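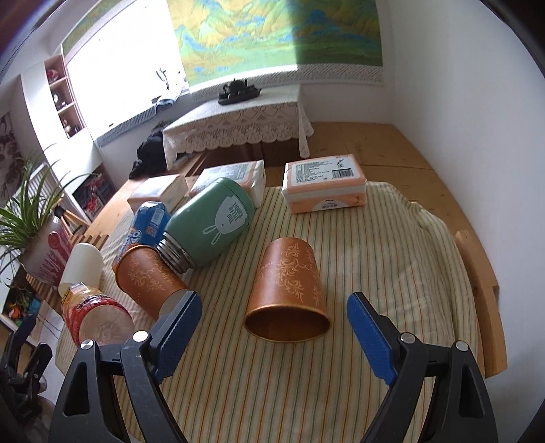
Can you keep a sourdough starter going if you're away for most of August? Put it in the fridge in a stiff dough, more flour than water, and it will wait for you.

Haruto Nishimura wrote:
> We leave for Oda soon and I'll be gone 17 days. My starter has never gone that long without a feeding. Should I dry some of it, or ask a neighbor to come in?

Haruto, I wouldn't bother the neighbor. I left mine longer than that when we were up at Bumaswood, and it came back on the third feeding — a bit sour and sulky, with gray liquid on top that I just poured off. Feed it the evening before you go, give it an hour on the counter, then lid on loosely and into the back of the fridge.

Drying a spoonful on parchment is still a nice thing to do, and I keep an envelope of flakes in the cupboard next to the tea. Euan Pollock mailed me some of his years ago and I'm still baking from it! If anyone else wants flakes, write to me off list with your address. I have rye and plain white.

Have a lovely trip, and do tell us what the bread is like over there.

Warmly,
Marian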